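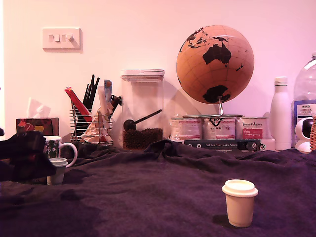

Section 6: Setting Up the Verkik Heated Blanket

You have unpacked the blanket, found the controller, and thrown away the one piece of cardboard with the warranty number on it. Go and get it back out of the recycling. We'll wait.

This section covers laying the blanket on the bed, connecting the controller, the first warm-up, and the settings you will use every night until spring. Washing is in Section 8. Storage is in Section 9, which people tend to discover in November, after ten months of keeping the blanket wadded up behind a suitcase.

Before you start

You will need:

The blanket
The controller, with its cord
A wall outlet within reach of the bed
A flat mattress
Someone to hold the other corner (optional, but it cuts down on the swearing)

CAUTION: Do not use the blanket with an infant, with anyone who cannot feel heat normally, or with anyone who cannot work the controller without help. Do not use it on a waterbed, a sofa bed, or an adjustable bed that folds in the middle.

CAUTION: Do not plug the controller into an extension cord or a power strip. Yes, we know where the outlet is. It is behind the headboard. It is always behind the headboard.

6.1 Laying the blanket

1. Strip the bed down to the fitted sheet and top sheet. The Verkik goes over the top sheet and under any light bedspread. It does not go under you.

2. Find the connector. It is the hard plastic socket sewn into one short edge, and it belongs at the foot of the bed. If you can feel it with your chin, turn the blanket around.

3. Spread the blanket so that it hangs evenly on both sides. On a full-size bed you will have a good deal left over. Let it hang. Do not tuck the heated part under the mattress.

4. Smooth it from the middle out, with the flat of your hand. The heating wire runs in long loops and needs to lie in a single layer. A wrinkle is fine. A fold is not, and neither is a corner doubled back because the cat likes it that way.

5. Run your hand over the whole surface once more and feel for lumps. A wire that has crossed over itself feels like a shoelace in a sock. If you find one, stop here and see Section 11.

NOTE: Clear the bed before you switch on. Pillows, laundry, laptops and sleeping dogs all trap heat underneath them. Drinks are a separate problem, and the blanket will take the side of gravity.

6.2 Connecting the controller

1. Make sure the controller is set to 0.

2. Push the plug into the blanket connector until it clicks. There are two clicks. The first one is a liar.

3. Run the cord along the side of the bed, clear of the frame, the casters and the spot where you put your feet down at three in the morning.

4. Plug the controller into the wall. The display shows two dashes while it checks the blanket, then a steady 0.

If the display flashes F, the connector is not all the way in. Go back to step 2 and press harder than seems polite. If it still flashes F after a second try, unplug everything and call us.

NOTE: The dual-control model has two controllers, marked A and B. A is the left side as you lie on your back. Before you blame anyone for the temperature, check which one you are holding. Shirley Entwistle, who has answered our help line longer than we have had a help line, puts crossed controllers ahead of every real fault combined. The usual story goes like this: one person is cold and turns up the heat, the other person is hot and turns down the heat, and both of them are operating the wrong side with growing conviction.

6.3 First warm-up

1. Set the controller to 3 and leave the blanket flat for 19 minutes. Stay in the house.

2. You may notice a faint smell, like a new shower curtain. It should fade by the second or third use. A smell of scorching is another matter: unplug at the wall and do not use the blanket again.

3. Place your palm on the blanket near the head, in the middle, and near the foot. All three should feel gently warm. The last few inches on every side have no wire and will stay cool.

4. Return the controller to 0 and let the blanket cool before you make up the rest of the bed.

6.4 Everyday settings

Settings 1 and 2 are for sleeping. Setting 3 is for taking the chill off. Settings 4 and 5 are for preheating an empty bed and will drop back to 2 by themselves after an hour. This cannot be overridden. Yaqin Jin, who designed the controller, has been asked many times and remains unmoved.

The blanket shuts off completely after 6 hours. To start it again, press the button once. If you would rather wake up under a warm blanket than fall asleep under one, hold the button down until the display shows a small clock, then set the delay.

CAUTION: Do not use a second heated item in the same bed. That includes heating pads and the hot water bottle you have had since college.

CAUTION: No pins, no clips, no sewing on of patches. The wire is closer to the surface than it feels.

6.5 If something gets spilled

1. Unplug the controller at the wall first, then at the blanket.

2. Lift the blanket off the bed and blot the spot with a dry towel. Do not wring it.

3. Keep the connector up and out of the wet.

4. Hang the blanket over a rail or two parallel lines and leave it until it is dry all the way through. Do not use the blanket's own heat to dry it. People try this — we have the letters.

5. For milk, soup or anything with sugar in it, follow the full wash in Section 8.

If the controller itself got wet, do not open it. Replacement controllers are part number 865. Have the warranty number ready when you call, which brings us back to the recycling.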